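生活環境学実習 配布資料 第8回
かごの果物と作業台の配置
担当:Lukian Pasichnyk
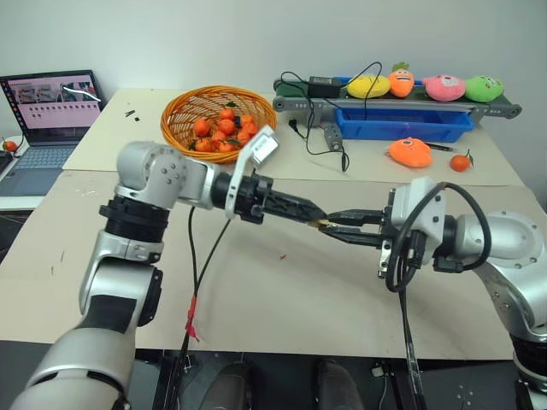
今回は、果物を盛ったかごを部屋に置くときの考え方と、作業用の台と置き台を分ける配置について扱う。前回の食器棚の続きになるが、棚の資料は使わない。実習室は2月の時間割変更で317に移った。101に行かないこと。

1. 台を前後に分ける

台が一つしかない部屋では、作業のたびに上の物をどける必要がある。台を二つに分け、手前を作業、奥を置き場とすると、かごや鉢を動かさずに済む。奥の台は壁につける。壁と台の間に隙間があると、小さい果物や葉が落ちて気づかないまま傷む。
手前の台は広いほうがよい。奥の台は奥行きが浅くても足りるが、かごの直径より狭いものは避ける。二つの台の天面を似た明るい色でそろえると、部屋が一続きに見える。淡いベージュは果物の色が引き立つ反面、擦れた跡や小さな色移りが目につきやすい。写真の手前の台にも薄い擦れ跡と、中央付近にごく小さな赤い点がある。実習では、跡を消すことより、どの位置に跡が集まるかを記録する。

2. かごの選び方

編みかごは通気がよく、みかん類の常温保存に向く。縁が丸く立ち上がったものは、積んだ実が転がり出にくい。底が平らかどうかは必ず手で確かめる。
Vatholmの教材セットには浅型と深型が入っている。深型は下の実に重みがかかるので、皮の柔らかい品種には浅型を使う。Karpenkoの教科書では深型が標準とされているが、この授業では従わない。
色については、果物と同系色のかごを使うと全体が一つのまとまりに見え、白や灰色のかごを使うと実の一つ一つが際立つ。写真は同系色の例で、オレンジ色の編みかごに小ぶりのみかんが盛られている。背後が白い無地の壁なので、同系色でも沈まない。柄のある壁紙の前では結果が変わる。

3. みかんの盛り方

かごに入れる数は、縁から実が少し見える程度を目安とする。写真のかごには9個入っている。奥に高い位置の実を置き、手前を低く埋めると、正面から見たときに奥まで実が見える。
葉や軸のついた実は、全部を同じ向きにしない。葉つきの実だけを集めると緑が固まってしまうので、葉のない実の間に入れる。葉は実より先に乾くので、丸まってきたものから外す。軸が長い場合は隣の皮を傷つけるため、はさみで短く切る。
重ねたみかんは週に一度、上下を入れ替える。傷んだ実は触れていた実と一緒に取り出し、触れていた側の皮を確認する。洗ってから盛る場合は、完全に乾かしてからかごに入れる。

4. かごの位置

置き台の中央は避け、左右どちらかに少し寄せる。写真では左寄りである。空いた側は、新しく買った物の仮置きに使える。直射日光が当たる場合は、位置より先に台の向きを見直す。
夏の間は常温に置く日数を短くする。Usonの保冷庫は共用なので、入れる物には班名を書くこと。

5. 課題

各自の家または実習室で台を一つ選び、上にある物の配置を平面図に描く。縮尺は自由。次の点を書き添える。
・台の天面の色と、背後の壁の色
・動かさずに済んでいる物と、毎日動かす物
・擦れや汚れの位置
・果物や食品を置く場合、その容器の材質と形
図は手描きでよい。写真を貼る場合も図は省略できない。
提出は次回の授業開始時、提出先はPendbridge棟12番の棚。遅れた分は直接担当者に渡すこと。

2023年6月26日 配布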